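From: Zuleica Furtado
To: Brornow list
Date: 16/10/2023
Subject: Re: which gear goes where?

Hello all, and thanks Szymon for asking, I'd been meaning to write this up since January!

Szymon Nowicki wrote:
> I've got the box of gears from Henryk but no drawing.
> Do the bevels go on first, or the one for the pin?
> And is there a number I should be looking for?

I do the bevels last, but I like them within reach while I sort out the pin. I put a dark cloth down first (bright bits show up so much better on it, and they don't roll off as fast), then the big disc with the hole in the middle.

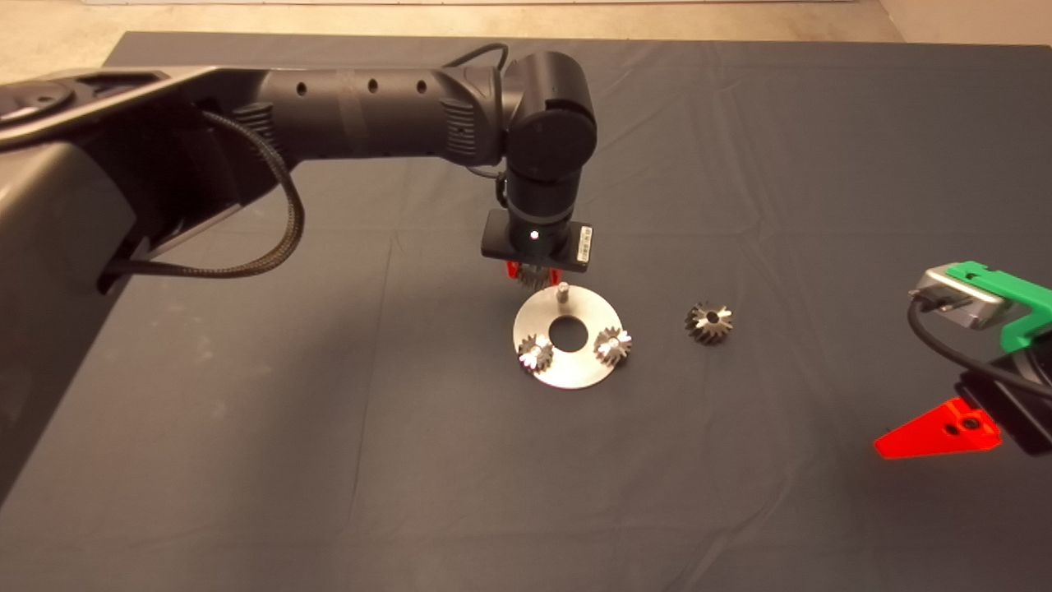

Brornow Gear Club, Cestotard bench group

The two little bevel gears can just sit on the front half of the disc for now. It's the short pin at the back you want to look at. Bring the gear over it with the teeth clear of everything and come straight down, no twisting. If it feels tight, stop and have a look at the bore – Kacper once went at one with a mallet and we were 70 quid worse off.

As for numbers, yes, some of the spur gears are marked on the face, but the stamping is small and shallow, so tilt it under a lamp.

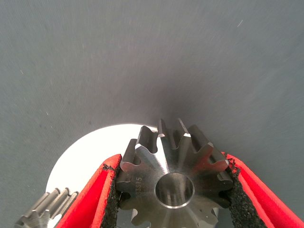 Spur gear, straight-cut teeth, 3315 to the left of the bore.

If yours says something else, send it to the list before you fit it. Nga has the old Luderier parts list and doesn't mind looking things up (mornings are best).

Oh, and can whoever has the small brass brush bring it back please?

Zuleica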